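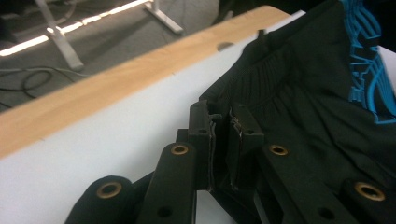 Workshop > Robot Know-How > Cloth Handling

Filed under: Grippers, Laundry Tasks, Test Notes

Picking up clothes with a two-finger gripper: what the grasp trials showed

Ilona Pintér ran 400 grasps on sportswear with a hand-held gripper, using the recordings to train the Hekis folding arm. The results are useful to anyone setting up a similar bench.

Pinch a fold, not a flat layer. Push the fabric up into a small ridge first, then close the jaws across it. A single flat layer slid out of the pads far more often.

Start near an edge. Grasps at a hem or waistband gave the arm a cleaner lift than grasps in the middle of the garment. Ribbed elastic holds well but springs back, so lift it slowly.

Keep off printed areas. Smooth prints are slippery, and the stiff film stops the cloth from bunching. Move to plain fabric beside the print.

Dark clothes need more examples. With 70 demonstrations the arm handled light shirts and still missed black shorts, where creases are hard to pick out. Adding more black garments to the training set fixed most of the misses. Turning up the lights did very little.

Check the pads. Worn edges catch on knits. Pintér changed hers after every 16 sessions and wrote the date on the bench log.

Vary the starting pile. Drop the garment from a different height each time and leave it as it lands. If you straighten it first, the arm learns only tidy piles.

Throw out recordings where your other hand helped.

Related
- Trever gripper pads: cutting your own replacements
- Sorting socks with the Flitano arm
- Sarmiento bench log, May
- How to label a failed grasp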